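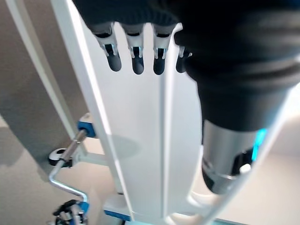

Zomley to Extend Library Hours After Trial Draws Evening Readers

2022-07-19

The town library in Zomley will stay open until 9 p.m. on four nights a week from next month, after the council voted to make a trial of longer hours permanent.

The trial started in March at the main branch on Kioko Street. Evening visits reached 1198 by the end of the test period, according to a report given to council members before the vote. The target had been 1000.

Library director Zubaida Rana said most of the evening visitors were people who work during the day and students who need a quiet desk.

"We had people waiting at the door at closing time who wanted another hour," Rana said. "Now they have it on most nights."

The council approved the change by a vote of seven to two. Council member Arsalan Baloch, who voted against it, said he supported the library but wanted to see the full-year staffing costs first.

"I asked for those numbers in the spring and I still don't have them," Baloch said.

The longer hours will be paid for out of the town's general fund. Two part-time jobs will be added at the main branch, and both will be posted on the town website this week. The smaller branch in Grimeck will keep its current schedule and close at 5 p.m.

Some residents of Grimeck asked the council to look at that again. Mehwish Paracha, who spoke during the public comment period, said the last bus to the main branch leaves too early for people without cars to use the new hours.

"It's a good plan if you live in town," she said. "We don't have a way to get there after six."

A petition handed in at the meeting asks for one late night a week in Grimeck. It carried 53 signatures. Rana said she would meet with the bus company – and with Grimeck residents – before bringing a proposal to the council in the fall.

The main branch will also change its study room rules. Rooms can now be booked for two hours instead of one, and bookings can be made by phone as well as at the front desk. Library cards remain free for anyone who lives or works in Zomley or Grimeck.

The children's section will close at 7 p.m. on late nights.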